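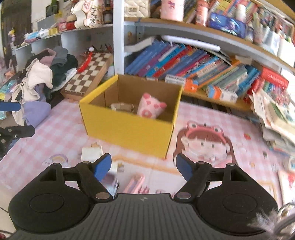

What Is a Box Made Of? (And Why It's Perfect for Keeping Toys In)

Have you ever had a parcel arrive and found that the box was more fun than the thing inside it? You're in very good company! Cardboard boxes have been dens, boats, shops and dolls' houses for as long as there have been children to climb into them. They are also one of the best tidying tools in the world, and there's some very clever building going on inside their walls.

Let's start with the wall itself.

The secret wiggle

Find a cardboard box at home and look closely at the edge of one of its flaps. You should spot a line of tiny waves, like a very small roller coaster, squashed between flat sheets of paper. Cardboard like this is called corrugated cardboard. Corrugated just means folded into ridges, and the wavy part in the middle has a lovely name: the fluting.

Paper on its own is floppy. Hold a sheet by one end and it droops. But fold that same sheet backwards and forwards like a fan and suddenly it stands out straight! The folds make it stiff. In a box, the wavy paper is glued between flat sheets so that the waves can't unfold. Each wave is a little arch, and arches are brilliant at holding things up, which is why builders use them in bridges.

The waves are full of air too. If you bump a box against a door frame, the cardboard can squash a tiny bit and soak up some of the knock. Your toys inside feel much less of it.

Why are so many boxes brown?

Paper is made from wood that has been mashed up with water into a mush called pulp. If nobody bleaches the pulp, the paper comes out brown. Brown is simply its natural colour!

Lots of boxes get a bright coat on the outside, perhaps a sunny yellow, and stay brown on the inside. The colour is usually printed on the outer sheet only. Look into a bright box and then look at the outside again. It's a bit like a coat with a plain lining.

What goes in first?

Now for the packing. When Neema Shirima was seven, her family moved to a flat in Trarville one August, and she was given one box for her very favourite things. Her cuddly pig, Mushi, had to travel in it. So did her pencils, her hair clips and a great many small treasures that she could not possibly leave behind.

Her first try went wrong. She dropped in all the little things, put Mushi on top, and found his head poking out so far that the flaps wouldn't shut. Her auntie, Nafula Wanyama, tipped everything out on the floor and they began again.

"Big and soft goes in first," said Auntie Nafula. "Then he can be everybody's cushion."

She was quite right. A soft toy is a wonderful thing to pack with, because you can squash it gently into a corner and it will puff up again later. Soft toys are stuffed with fluffy fibres, and between all those fibres there is (you've guessed it) more air! Pushing on the toy squeezes some of the air out. Let go and the springy fibres spread themselves apart and the air rushes back in.

Rolled-up things are good too. A rolled sock or a rolled scarf takes up a neat little space and can be tucked down beside a bigger toy, where a scrunched one would spread out everywhere.
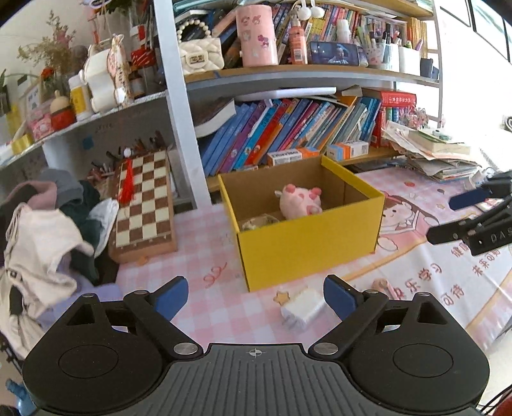
Little things need little homes

Small bits are the real troublemakers. A clip, a star, a rubber, a bead: put them straight into a big box and they slide down to the bottom, and you won't see them again until you've taken out everything else. It happens even faster if the box gets shaken. Small things slip down through the gaps and big things end up on top. You can see the same trick in a packet of muesli, where the dusty crumbs gather at the bottom and the big nuts stay near the top.

So give the small things a home of their own before they go in. A pencil case is perfect, and a zip keeps everything shut in. A clean jam jar lid with a paper bag round it will do. Neema used an odd sock with a knot in the end, and she still keeps her marbles that way.

Hard, heavy things such as books are better off standing on a shelf. Books are made of a lot of paper pressed very tightly together, with hardly any air in between, and that makes them much heavier than they look. Fill a big box with books and you may find that not even a grown-up can lift it! Leave chargers and plugs for a grown-up to put away, and never touch medicine. If you find any, tell a grown-up where it is.

Try it yourself: the paper bridge

You will need 2 piles of books the same height, 3 sheets of paper, some glue and a handful of coins.

Put the piles a little way apart and lay one sheet of paper across the gap. Place a coin in the middle. Oh dear! It probably sagged straight away.

Now take the second sheet and fold it backwards and forwards into a fan with narrow folds. Open it out a little, lay it across the same gap so the folds run from one pile to the other, and add your coins one by one. Can it hold 5? Can it hold more?

For the last test, glue your folded sheet flat on top of the third sheet, wait for it to dry, and try again. You've made your very own corrugated cardboard, with one side left open so you can admire the wiggle.

Words to know

Corrugated: folded into rows of ridges.
Fluting: the wavy paper in the middle of cardboard.
Pulp: mashed wood and water, used for making paper.
Fibre: a very thin thread or hair.

What happens to old boxes?

When a box gets too battered to use, it can be flattened and recycled. At the paper mill it is soaked until it turns back into mush, and the mush is pressed and dried into new paper. Each time this happens the wood fibres get a bit shorter, so fresh ones are often mixed in to keep the new paper strong. Peel off any plastic tape first if you can.

Neema's box hasn't been recycled yet. Mushi lives in it.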